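Pemdale household manipulation, spring progress report

Hi all at Amwood,

Spring report time! I've tried to keep this one shorter than the last, which I'm told ran to the length of a thesis chapter. The short version is that the grasp planner rewrite is merged, the simulator is in much better shape than it was in the winter, and the perception side is behind. I'll take them in that order and finish with money and what's next.

The planner first, as it ate most of my time. You may remember that the old one picked a grasp by looking only at the object and then handed the result to the arm planner, which would quite often come back and say it couldn't get there. We'd then try the next grasp on the list, and the next, and on a bad day the whole thing would chew through its list for the better part of a minute and give up. The new one (we call it Khumalo in the repo, long story, the name stuck) scores the grasp and the reach together, so a lovely grip on a corner the wrist can't get to never makes it to the top. It also keeps a cache of reach checks between attempts, which sounds boring and was the biggest single speedup of the quarter.

We ran the full regression set on it in March, 2571 simulated episodes, all in home interiors and all with both arms enabled. Failures from "no reachable grasp" are down 62 percent compared with the old planner on the same set. I was really pleased with that number! The failures that are left are mostly of another kind, and a big share of them come from flat, thin things: trays, cutting boards, picture frames, anything where the only sensible place to hold it is an edge.
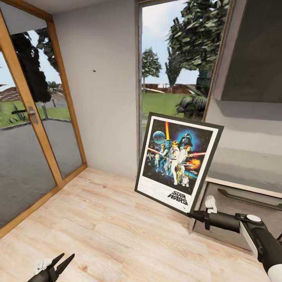
Right gripper holding the framed Star Wars poster by its lower edge, left gripper open. Simulation.

Framed posters have become my favorite test object, mostly because they break everything. They're wide, so the collision checker has to treat whatever the arm is carrying as part of the arm, and our old code swapped the carried object for a box that was far too fat. Near a cabinet or a wall the planner would see a collision that wasn't there and freeze. Now we use the real mesh with a small margin on it. Planning with a carried object got a bit slower as a result, around 3 times slower in the tightest rooms, and I want to get that back before we call it finished. I have an idea about using the box first and only going to the mesh when the box says no, which is so obvious that I'm a little embarrassed it isn't in already.

Then there's tilt. Hold a big frame by one corner and it wants to swing, and the controller has to decide how hard to squeeze and how fast to move. We added a torque limit at the wrist and a slowdown that depends on how far the object's center is from the grip. It works well in sim. I wouldn't bet my lunch on it carrying over to hardware without retuning, as our contact model is still kinder than the world is.

On to perception, where I have less to brag about. The plan said we'd have the new pose estimator running by now and we don't. Two things held it up. Glass doors and windows gave us bad depth (the renderer was giving us clean depth on the glass itself, so everything we trained came out far too confident about it), and pictures of objects kept getting detected as objects. A poster is a nasty case of both. We've fixed the depth noise on glass, and the training data is being regenerated as I write. The second problem is still open. My guess is another month.

Tooling: the episode viewer now lets you scrub through a run with the planner's candidate grasps drawn on top, and you can jump straight to the step where it failed. The Dekcombe team has been using it too and sent us a couple of patches, so thanks to them.

Spending is on plan apart from compute, which went over a little when we reran the regression set after a bad config. That was my mistake. There's now a check that refuses to start a long job if the scene list doesn't match the planner version.

For next quarter:
Speed up planning with a carried object.
Pose estimator in the main branch, with the retrained model.
Handing a flat object from one gripper to the other, which we've barely touched.
First hardware runs of the wrist torque limit.

If the hardware slot moves again I'd like to know early, because I'd pull the handover work forward and leave the torque tests for later. Otherwise we're good, and I'm happy to give anyone a tour of the viewer over a call. Mornings are best for me, any time after 9.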